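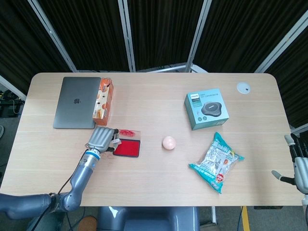 The Helper at the Supply Desk

I have worked in the same office for 12 years, and for most of that time the supply desk was a person. You walked up and said you needed a box of envelopes or a stamp on a delivery form, and Despina Marinescu found it, stamped it, and told you that your form was the old version. Then Gidix, the company that runs our building services, decided the desk should be run by a robot, and last August we were invited to a meeting to hear how much better our lives were going to be.

I went in doubtful and I came out the same way. I want to explain why, because the people who sell these machines like to treat doubt as a kind of fear, and I am not afraid of a pair of gray arms. I have watched them work on a table with a laptop, an ink pad, a snack bag and a little peach-colored ball. It is interesting to see jointed fingers come down over something as flat and ordinary as an ink pad. I can also see why a manager would look at that and think of a payroll line. My trouble starts with that second thought.

The pitch was that the robot would take over "low-value handling." I wrote the phrase down. It covers moving things, sorting things, putting things back, stamping things and bringing things to people. Whoever came up with it has never waited for a stamp. When a driver is standing in the hallway and wants to leave, a stamp is about the highest-value item in the building.

What the phrase hides is that Despina's handling was never separate from her judgment. She would pick up a form to stamp it, and while it was in her hand she read it. She caught wrong addresses. She once held back a shipment to our Sukthorpe branch over a quantity that looked silly to her, and it was silly, and a phone call fixed it before lunch. None of this was in her job description, so none of it was in the comparison they showed us. On their chart she was a number of items moved per hour, and the robot was a different number, with an arrow.

The arrow pointed to a figure of 40 percent, which was the share of her day that could be "released." Released for what? I asked, and so did Revathi Reddy from accounts, who is a good deal more polite than I am. The answer was "more meaningful work." A year on, I can report that the meaningful work is mostly looking after the robot. Despina puts things where it can get at them. She takes things away when it has finished, or when it hasn't. She keeps a log of stoppages that goes to Gidix every Friday, and she has yet to get a reply to one.

So the handling is still being done by her. There is more of it than before, and it has to be done in an order that suits the machine. She used to keep the desk the way a cook keeps a kitchen, everything a little crowded and everything within reach. These days the layout comes to her on a printed sheet.

Revathi thinks I am too hard on it. Her view is that the first version of anything is clumsy, that our scanners were hated when they came in, and that Despina's shoulder will be grateful one day when something else lifts the paper boxes. I grant the shoulder. If the project had started there, with the heaviest and dullest thing in the room, and if somebody had asked Despina what that was, I would be writing a different column. It started with what looked good in a demonstration – a hand over a tabletop, small objects, a clear view for the visitors.

And there are always visitors. Ditis, the firm that supplied the software, has brought in 2 groups from other sites to see it. I noticed that they asked plenty about the fingers. The only question put to Despina was where the restroom was.

I don't think machines like this are a fraud. I expect they will get quicker, and that some day a new hire will find it odd that a person ever did this. But when that day is used as the excuse for how people are treated in the meantime, I get suspicious. There are 50 of us in the building. We were told about the change after the contract was signed. We were never told who decides whether it has worked, or what would count as its not having worked, and I have asked in writing.

The Lodhi warehouse is supposed to be next. My advice to the people there is to get the questions in early. Ask whose hours are on the chart. Ask who clears the table at the end of the shift, and whether that time is on the chart too. If the answer is that it will be looked at later, get a date.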